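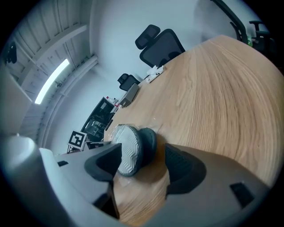
Section 4. Placing the table and chairs

4.1 Before you start

Section 3 covers fitting the legs and turning the Miton table upright. Start this section with the table standing on all its feet, the leg bolts tight and the carton out of the room. Have ready:

The 4 mm hex key from bag 623
A tape measure
A level
A soft cotton cloth
The chairs, assembled, with the casters pushed fully home

Keep bag 623 when you finish. It also holds the spare foot pads, and the replacement part numbers are printed on the card inside.

CAUTION: Two people are needed to move the table. Lift by the leg frame. Do not lift by the top and do not drag the table on its feet.

4.2 Positioning the table

1. Decide which end will face the door or the wall screen. The top tapers, so the two ends are not interchangeable. Most rooms work best with the narrow end toward the screen.

2. Measure the clear floor on both long sides. Leave enough for a seated person to push back and for someone else to pass behind. Where the room is too tight for both, put the table closer to the side that gets less foot traffic.

3. Lift the table into place and set it down on all feet together.

4. Check that the floor outlet, if there is one, is under the top and can still be reached by hand.

5. Stand at the wide end and look along the table. The center line of the top should be parallel to the long wall. The curved sides make this hard to judge by eye, so measure from the wall to the leg at each end and adjust until the two figures agree.

Note: Do not measure from the edge of the top. The distance changes along the curve and will give you a crooked table.

4.3 Leveling

1. Lay the level across the middle of the top, then along its length.

2. Find the low corner. Have your helper take the weight off that leg.

3. Turn the foot counterclockwise to lengthen it. One full turn is usually enough on a finished floor.

4. Lower the leg and check again in both directions.

5. Press down on each end in turn. If the table rocks, repeat from step 2.

6. Recheck the leg bolts with the 4 mm hex key. Snug is enough. Overtightening will strip the inserts, and stripped inserts are not covered by the warranty.

On carpet, wait a day and check the level again. The feet sink a little under load.

4.4 Arranging the chairs

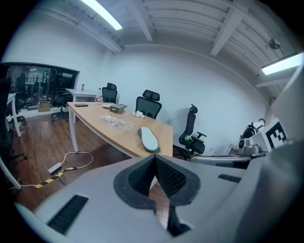
The Tustatness task chair is meant to be stored with the seat under the table and the backrest just clear of the edge. Set the seat height first, with the armrests low enough to pass below the top, then roll the chair straight in. A chair left pulled out and turned sideways, like the one on the right side of the table, takes up a good part of the walkway and will sooner or later have its armrest swung into the edge. The headrest stays above the tabletop wherever the chair is parked, so check that a row of them does not block the view of the screen from the wide end.

1. Place the end chairs first, then space the others evenly between them.

2. Keep casters clear of the table legs. If a leg falls in front of a seat, shift the chair to one side.

3. Lower each chair fully and roll it in. If the armrests touch the top, lower them one notch at a time until they clear.

4. Lock the backrest upright.

5. Sit in each chair and try the height lever, the tilt and the headrest. Set aside any chair that sinks under your weight and report it.

CAUTION: Mesh backs are not a handhold for carrying. To lift a chair, hold the base and the underside of the seat.

4.5 Using and caring for the top

The finish is ready for use as soon as the table is level. Phones, boxes and bagged parts can be set on it directly. Use a tray or a mat for anything with a rough base, and a coaster for cups. Shoes and loose hardware should not be slid across the surface.

Wipe with the grain, using a cloth dampened in plain water, and dry with a second cloth. For grease, add one drop of dish soap. Do not use:

Scouring pads or powder
Bleach or ammonia
Furniture polish containing silicone
Solvent-based label remover

Adhesive labels and tape should come off the same day. Warm the label with a hair dryer on low and peel it back slowly. Old adhesive can be rubbed off with a little cooking oil, followed by soapy water.

The white leg frame can be cleaned with the same cloth. Touch up chips with the paint pen, part 500, sold separately.

4.6 If something is not right

Table rocks on a level floor: a leg bolt is loose. Go back to 4.3, step 6.

Table creaks when leaned on: check that the felt washers are in place between the frame and the top (section 3).

Chair pulls to one side when rolled: a caster has picked up thread or tape. Turn the chair over onto a blanket, pull the caster out and clean the axle.

Armrests will not clear the top at any setting: the armrests may be fitted to the wrong sides. Swap left and right.

Pale ring on the top: leave it uncovered overnight. Most rings fade by morning. If it is still there, write to the address below before trying any product on it.

Questions about this section go to Panagiotis Mavromatis, Miton Furniture, Unit 413, Drarndale. Give the serial number from the label under the wide end of the top.

Continue to section 5, Cable tray and power.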